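Resetting the home position on the Gruvunon tabletop cell

Last updated December 12, 2022

These steps cover the Gruvunon arm with the two-finger Groltari gripper, mounted at the back of a white bench. Do them after a fingertip change, after the arm has been unbolted, or when picks start landing to one side. Allow 15 minutes. You need a 2 mm hex key, a lint-free cloth and the two foam cubes from the kit.

Before you start

Stop the running program and save it under a new name. Wipe the tabletop and take everything off it except the cubes. Check the clamps on the bench edge by hand. If one moves, tighten it first and start over, as any offset you have already stored will be wrong.

Setting home

1. Switch to manual and set speed to 19 percent.
2. Jog the arm back until the gripper is over the far side of the table with the fingertips pointing down.
3. Open the fingers all the way. If they stop short, look for a cable caught at the wrist.
4. Stack the cubes on the left side of the table, well clear of the gripper. The stack doesn't have to be neat.
5. Wait for the arm to settle, then press Store Home. The counter on the pendant should read 1046 with the fingers fully open.
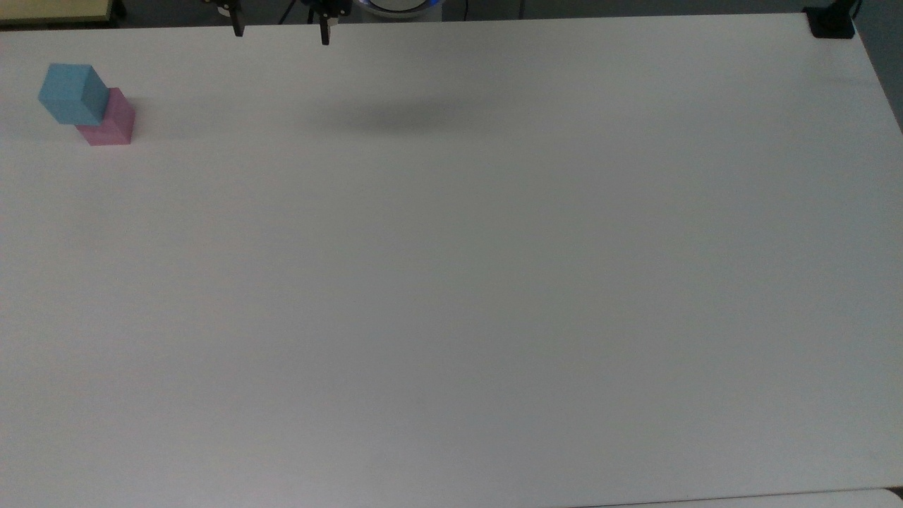 If the counter shows anything else, close the fingers, open them again and repeat step 5. A reading that changes every time usually means a loose fingertip screw. Snug both screws with the hex key. They go into aluminum and strip easily.

Checking the result

Run the short pick test from the Antoniadis menu. The arm should go to the top cube, lift it, set it down on the open part of the table and return home. Watch the fingertips on the way down. They should straddle the cube evenly. If one touches first, nudge the X offset and run the test again.

Once the test passes, load your saved program and run one cycle at low speed.

Cells with the older Grandau controller have no Store Home button. Hold Teach and Zero together until the display blinks, then carry on from the pick test. Our February firmware notes list which controllers are affected.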